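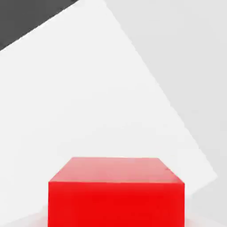 HENACH – The Henach Barbell Club opened its new training hall to the public on August 28, 2022, and I drove over from Imel to see it. The trip takes a little under an hour if the bridge is clear.

The hall is in a former feed store on Wuisan Road. Parking is behind the building, and the entrance is on that side too, past the loading dock. The sign-in sheet had 333 names on it when I left, a good turnout for a town with one stoplight.

Inside, the floor is split into two parts. The front half has the competition platforms and the warm-up racks. The back half is for general members and has dumbbells, benches and a row of rowing machines that came from the old YMCA in Stisto. The club paid for new bars and plates but bought most of the rest used. Some of the bench pads have been re-covered and some still need it.

The high school team trains here on weekday afternoons. It has 19 lifters this season, and 2 of them went to the state meet in the spring. Before the move they lifted in a hallway next to the band room and had to put everything away by five.

Short demonstrations ran through the morning. I watched the squat and the deadlift. The coaches explained the three referee lights, what counts as proper depth and why a lifter has to wait for the "rack" command. A lot of parents had questions about that last one. Visitors could then try an empty bar with a coach standing by, and the line for it went most of the way to the door.

Lunch was hot dogs and chips in the parking lot. The food and the raffle brought in $2,466, which goes toward a second set of calibrated plates. The club would like to host a sanctioned meet next year and can't do it with the single set it has.

The heat was the main drawback. Two big fans were running and it was still hard to stay in the back half for long in August. Air conditioning is planned but has no date. The restrooms are also small for a crowd that size.

Adult memberships are sold by the month with no contract. Students on a school team lift free until six. The hall opens at 5:30 in the morning, and a coach is on the floor from three o'clock on.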